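Setting Up Your Purkano Worm Farm, Section 2: Bedding, Worms and the First Fortnight

By the Clukside Garden Desk
February
2 min read

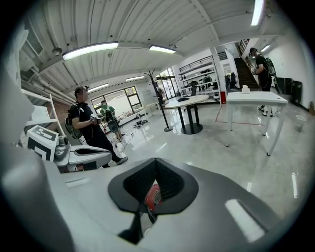
By now the legs are on, the tap is in, and you have one washer left over. It belongs behind the tap. Go back and do that first.

1. Soak the coir block in a bucket of water until it falls apart. The label says 50 minutes. The label is an optimist, so start it before lunch.

2. Line the bottom tray with one sheet of damp cardboard. Plain brown, no sticky tape. Worms will eat nearly anything, but they leave the tape behind for you to find in spring.

3. Squeeze the coir until it stops dripping and spread it over the cardboard to a hand's depth.

4. Tip in the worms. Don't arrange them. They have their own views.

5. Cover with the hessian blanket, put the lid on, and leave the tap open over an old ice cream tub.

NOTE: The Cormier starter box is sold by weight. One customer in Mirnthorpe wrote to say he had tallied his and got 1,373. We have no reason to doubt him and no plans to check.

CAUTION: Keep the farm out of the arvo sun. A black plastic box on a north-facing verandah is an oven, and the colour was not our idea.

6. Wait 2 days before feeding, then start with a small handful of chopped scraps in one corner. Add more when that's gone.

7. No citrus, onion, meat or leftover curry. If the farm smells, you've overfed it -- everybody does. Stop, stir in torn newspaper and leave the lid ajar overnight.

NOTE: A few worms up under the lid before rain is normal. All of them under the lid is a complaint. Check the bedding for sogginess and see Section 4.

Replacement blankets are part no. 477. The possum will want one too.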